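Right, long overdue thread on the arm build, 10 December 2021, kettle on. Grab a biscuit, it goes on a bit.

For anyone new: I've been putting together a robot arm in a shared workshop since April, on evenings when I can get the bench. The goal is very dull. I want it to open and shut drawers, then move things between them and a worktop.

Why drawers? My mum's hands are bad and the kitchen ones drive her up the wall. I don't expect to hand her a robot any time soon, but it gave me something real to aim at.

The joints are a Harnex kit, second-hand, missing two bearings and the entire manual. Muthoni Waweru found me a scan of the manual, bless her. It's for the older version, so page 9 is pure fantasy, but the wiring pages are spot on.

First lesson: drawers are horrible! They stick, they twist, they come out further than you wanted. If the arm pulls even a little off to one side the runner binds and everything groans.

So this week I stopped trying to pull from the front and started working at the corner instead, going slowly, with the force limit turned right down. 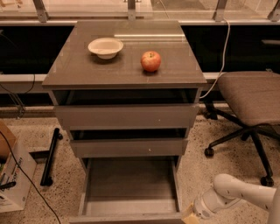
Gripper at the corner of the bottom drawer. Apple and bowl are for the next bit.

The next bit being apple into bowl, then bowl into drawer. I've got the apple part written and the bowl part is mostly swearing. That wide rim ought to be easy to pinch but the angle has to be right or it tips.

Jabari Shemweta reckons I should give up on the bowl and use a mug. Jabari is probably right and I'm ignoring him until after the holidays.

Numbers for the people who always ask: 202 logged pulls on the bottom drawer so far. The last bad jam was 6 pulls ago, so please don't congratulate me yet.

Software is still Dridix with my own scripts bolted on top. I did try Sultum for the planning – lovely to look at, but my poor old laptop sounded like a hairdryer.

Still to do: softer pads for the gripper tip, a proper stop button I can reach without leaning over, and a tidier way of saving the logs than a folder called "new new".

If anyone's got a spare bit of silicone sheet for the pads, shout. I can pay in cake.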